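Careers > Engineering > Mobile QA

We use cookies to remember your job searches. Accept / Manage

Mobile App Tester (part-time, remote OK)

Hi, I'm Érica Amaral and I run the testing team at Wuvgate. I'm looking for one more person who loves breaking apps before our customers do!

We make a scheduling app called Kokkinos, and the Android version has gotten big enough that I can't keep up with it (I've got 319 open tickets staring at me right now). You'd take new builds, poke at the login and sync screens, and write up what went wrong so our developers can repeat it. Some scripting helps, but I can teach you that part. Clear writing I can't teach, so please send me a bug report you're proud of – any app, any length.

It's 17 hours a week to start, on a 3-month contract, and I'd love to have you here by October. We do a quick team call at 10 a.m. and after that your day is pretty much yours.

Write to me through the Apply button and tell me which phones you own!

Related openings
Release Coordinator, Hukgate
Support Writer, Olodberg
Junior Android Developer, Wuvgate
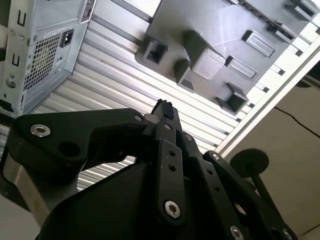

A small black connector held at the gripper's fingertips.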